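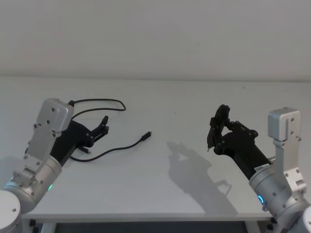

9. Clearing and Preparing the Two-Arm Cable Bench

This section covers the Zoltico cable benches at the Skalesberg site. It applies to set-up, teaching and restart after a stop. Production running is in Section 10. Read Section 4 (Stops and Lockout) first if you have not worked on one of these benches before.

9.1 Before you reach over the table

1. Press the stop at the operator side and wait until both arms are still.
2. Read the status ring on each arm. Green means the arm is holding position. Blue means hand guiding is available on that arm. The two arms can show different colors at the same time, so read both.
3. Switch the cell to SET-UP and take the key with you.
4. Check that you are the only person inside the floor line. The line is 900 mm from the front edge of the table.
5. Remove lanyards, loose gloves and bracelets.

CAUTION: A green or blue ring is not a lockout. An arm showing either color has power. If you need to put your hand between the fingers of a gripper, lock out the cell as described in Section 4.

NOTE: Some older Huỳnh controllers keep the last ring color for a few seconds after the mode is changed. Wait, then read it again.

9.2 Laying the cable

1. Look over the full length of the cable for nicks and crushed spots. Put damaged cables in the scrap bin. Do not tape them.
2. Lay the cable flat on the table. Loops are allowed. Knots are not.
3. Make sure both plugs can be seen from the operator side. A plug hidden under a gripper or under another loop has to be moved.
4. Keep the cable back from the front edge of the table so that it can't hang over and catch on clothing.
5. Where cable crosses the arm or wrist, check that it has slack in every taught position. Move the arm through the positions by hand guiding before you run them under power.
6. Step back behind the floor line before you return the key.

In SET-UP the tool speed is limited to 225 mm per second. Do not raise the limit to save time while teaching. If a movement can't be taught at this speed, stop and speak to the cell lead. 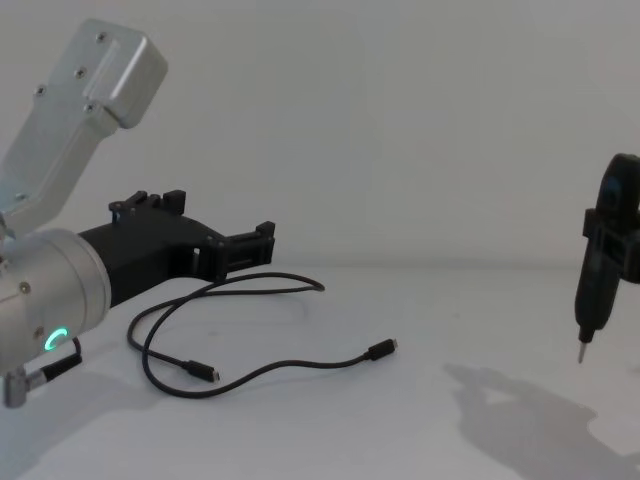
9.3 POWERED TOOLS

Treat the screwdriver bit as a sharp point whenever it is fitted, including when the driver is off. The bit hangs point down over the table and is easy to miss when you are watching the other arm.

1. Fit and remove bits with the cell locked out.
2. Pull down on the driver by hand after fitting. It must not slide in its bracket.
3. Raise the bit clear of the table before the other arm moves a cable. No cable may pass beneath a lowered bit.
4. Teach the driver arm and the gripper arm one at a time. Both arms may be run together only after each path has been checked alone.
5. Record the tool change on Form 589.

WARNING: Shadows on a white table are a poor guide to height. Judge the gap under the bit from the side, with your eyes level with the tabletop, from behind the floor line.

9.4 Handover
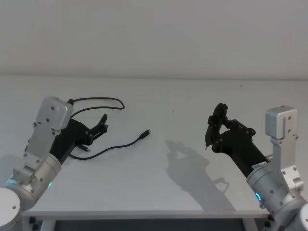 Handover between shifts is done at the bench, with both people present and the key in the hand of the person leaving. Walk through the open items on the form, then look at the table together. Anything left on it must be written down, down to a single cable. Note where the cable runs as well. If it passes under the left gripper with one plug out in the open between the two grippers, write exactly that, and tell the next person that lowering the left arm will pin the cable. Clear it before the first move.

The person taking over repeats 9.1 from step 1, even if the cell has not been run.

Do not hand over with a gripper closed on a part. Open it and set the part down first. If the part can't be released, tag the cell out and call maintenance.

Benches with the Zilholm tool rack follow the same steps. The rack must be latched before the key is returned.

Questions about this section go to Vinh Đoàn, cell safety, Skalesberg.
Revised 26/10/2023. Replaces the August issue.

Home Manuals Section 8 Section 10 Forms Contact Back to top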